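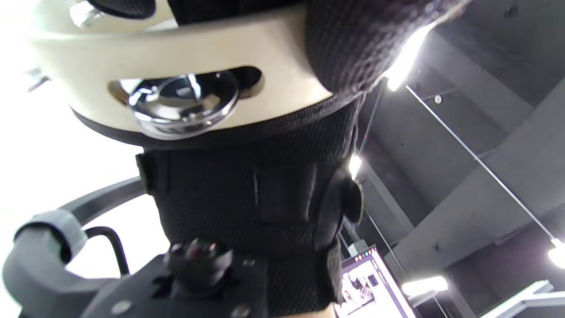

From: Randi Eide
To: gripper-users list
Subject: Re: Drift between left and right unit, and what do you all do about the brace?

Hi all,

Sorry for the slow answer, Tobiloba. We had the unit in pieces most of last week and I wanted to get it back on an arm before I told anybody else how to do theirs. Your message is underneath so people can follow along.

Tobiloba Bako wrote:

> We have 2 of the hand-held grippers here at Drekdale, both with the
> forearm brace, and the left one has started to wander. The recorded
> jaw angle looks fine but the pose seems to creep during a session.
> By the end of an afternoon the replayed path is off far enough that
> the robot misses the part tray. The right one is fine. Same firmware,
> same charger, same everything.
>
> I've redone the calibration three times. It's good for an hour or so
> and then off it goes again. I'm starting to suspect the mount and not
> the sensor, but I don't want to take the brace apart if there's a trick
> to putting it back. How does everybody else look after theirs? And
> does anyone have a rule for how tight the straps should be? Our people
> all do it differently.
>
> Tobiloba

OK, so, I think you're right to look at the mount. We had exactly this at Jastcombe in June and I wasted a good many evenings on the calibration before I looked at the hardware (I'm a software person by training, can you tell?). If calibration fixes it for an hour and then it goes, something is moving that the calibration thinks is bolted down.

On ours it was the plastic mount on the front of the brace. The little screws go through the plastic and the mesh into a backing plate on the inside, and mesh gives. Every time somebody rests the forearm on the bench, the whole mount rocks a hair. You can't see it. You can feel it, though — take hold of the knob, hold the brace still with the other hand, and push sideways. Ours had a tiny click in it. A good one feels dead.

What I did, in order:

Brace off the arm, flat on a table, unit powered down. Knob off first and into a cup, because it will roll. Then back the screws out a turn each, going corner to corner, before you take any of them all the way out. I pulled them one at a time the first go and the last one cross-threaded when the plate swung round behind it. Had to wait on a new plate from Coppens and felt very silly.

Look at the mesh underneath. If the holes have stretched into slots, no amount of screw tightening will help you. We put a thin rubber washer sheet between the mesh and the backing plate, cut with scissors to the shape of the plate, and that was the end of the click. I've heard of people gluing the plate in. Please don't! You'll want it out again one day, and the brace has to come off the hardware to be washed.

Going back together is the same thing backwards, all the screws started by hand before any of them gets a driver on it. Snug, then a little more, then stop. It's plastic. I go round twice. A speck of the weak thread locker if you like, but keep it off the plastic, it can craze it.

Then check the wire. Where there's a loop next to the mount, leave it a loop. Our first repair looked beautiful because I'd pulled the wire nice and tidy along the curved frame, and as soon as anybody bent their wrist it tugged on the mount and we were back to drifting. I now bend the wrist all the way both directions with the unit on and watch that the wire never goes straight.

After that, calibrate once, warm. I leave the unit on while I have coffee and then calibrate, and I don't touch it again unless the check fails. The check is just this: start from the dock, do ten slow trips to the tray and back, end in the dock, and compare first and last pose. We allow 2 mm. Before the repair the left unit was failing that by lunchtime. We've now done 264 recordings on it since the rebuild and I've had to recalibrate once, and that was after it got dropped, so I'm not blaming the washer for that one.

Straps. This was our other argument. Some people crank the tab down like a ski boot, and then half an hour later their hand is tired and they loosen it in the middle of a recording, and there goes your reference. Others wear it like a sleeve. What we settled on: fist closed while you fasten, tab flat with the rounded end lying down on the mesh, and then you should be able to slide one finger under the edge but not two. If you want to change it, stop the recording, change it, dock, start over. I put a strip of tape on the brace where my own tab ends up and it saves me thinking about it every morning. Tobiloba, if your left unit is mostly worn by one person, have a look at how they do theirs before you take anything apart. It's a free test.

Couple of smaller things while I'm here.

The padded grip gets grubby fast. Damp cloth, mild soap, let it dry overnight off the charger. The alcohol wipes we used to use made the surface go tacky and we've thrown out one grip over it.

If your recording spot gets strong light from one side, try a few sessions facing the other way. We lose tracking more often when somebody swings round toward our bright side, and it can look a lot like a loose mount on the plots. The giveaway is that it jumps and then comes back, where the mount thing creeps and stays gone. If you can send me a plot I'm happy to say which I think it is.

And write down what you did! We keep a paper card for each unit, just dates and initials and which screws were touched. The left unit's card is how I found out somebody had "tightened everything a bit" in the spring, which probably started all of it.

The backing plate we ordered was Coppens part 3228, in case yours is chewed up. They sent it with no screws, so keep your old ones. I believe the Munaleck plate has the same hole pattern but is thicker, and then the original screws only just bite. I haven't tried it with longer ones. If anyone has, please say so, I'd like a spare set on the shelf that isn't three weeks away.

Let us know how the sideways push test goes, Tobiloba. I've got the old stretched brace in a drawer still and can mail it to you if you want to feel what a bad one is like.

Randi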